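Ticket 478 – Pal eval: success rate drops on sink tasks
Opened by: Upendo Temba
Status: open

Reran the Stonville kitchen set with the September checkpoint. Counter-to-counter tasks match the old numbers. Counter-to-sink fails in 5 of 20 episodes, and the old checkpoint failed 2 on the same seeds. No changes to the controller config.

Přemysl Polák: Are the failures all in one layout? Check whether texture randomization was on for both runs.

Upendo: It was on for both. Failures are spread over layouts. In each one the arm goes to the basin before it has picked anything up – the grasp step gets skipped.

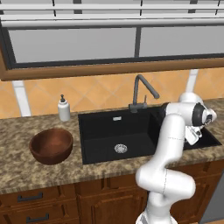 The subtask label flips too early, I think. Grirketti marks "grasp" complete from gripper distance to the target, and that threshold was never tuned for wide objects. In this render the hand is already over the sink with nothing in it, and the wooden bowl is still on the counter to the left. I'll switch the label to contact force and rerun the same seeds.

Přemysl: OK. Keep the old labels so we can compare.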